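Greritz Community Hall – Storage and Activity Room
Walk-through checklist, October
Checked by: Müzeyyen Dağdelen
Copy to: Afaf Sayegh, Boateng Property Services

1. Main door and threshold
OK. Closer pulls the door shut from fully open. Threshold strip has two new screws on the hinge side. The old holes were stripped, so these are a size larger.

2. Emergency exit, rear
NEEDS WORK. Push bar works but is stiff at the left end. Opened it 6 times and it caught once. Boateng to adjust before the next evening booking. Path outside was clear of bins.

3. Lighting
OK, one comment. All ceiling fittings working. Exit sign over the rear door is dimmer than the one over the main door – change the tube when the ladder is next out. Emergency lights came on when the breaker was switched off and stayed on for the full test.

4. Shelving, north wall
NEEDS WORK. Shelves are rated at 300 pounds per bay and the label is still in place. Bay nearest the window is not fixed to the wall. Ayten Kozan has the brackets and will fit them. Until then, nothing heavy above waist height in that bay.

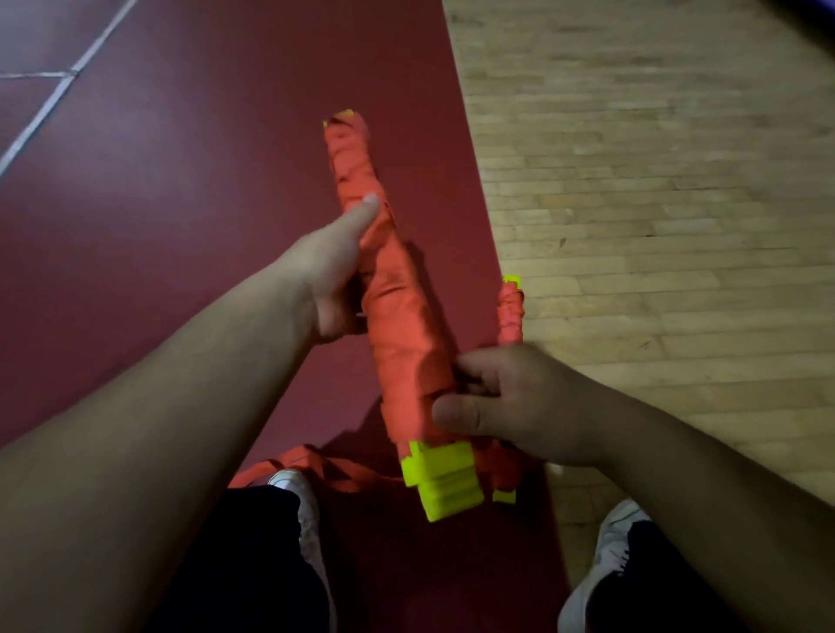

5. Extension cords
FAIL on one. The 22-foot cord has a nick in the outer jacket near the plug. Taken out of use and tagged. Do not wrap it and put it back on the hook. The others were checked along their whole length and passed. Please coil cords loosely; two of them have taken a hard twist from being wound around the elbow.

6. Floor and mats
OK. No lifted corners. Mats should be rolled and stood upright after use, clear of the heater. A stack was left against it last month and Pornthip Rungrueang moved it.

7. Heater
OK. Guard is tight. Thermostat clicks off as it should. Filter was gray with dust and has been vacuumed. Next clean in spring.

8. Fire extinguishers
OK. Both gauges in the green, pins and seals in place. The sign above the one by the sink is peeling and needs new adhesive.

9. First aid box
RESTOCK. Short of medium gloves and wide bandages. Eye wash is in date. The sign-out sheet had not been filled in for some 7 weeks, so we can't say what was used or when.

10. Sink and water
OK. Slow drip at the cold tap. Washer on order from Wirkport.

Open items: rear push bar, window bay brackets, replacement cord, first aid stock, tap washer. Afaf Sayegh to confirm dates for the first two.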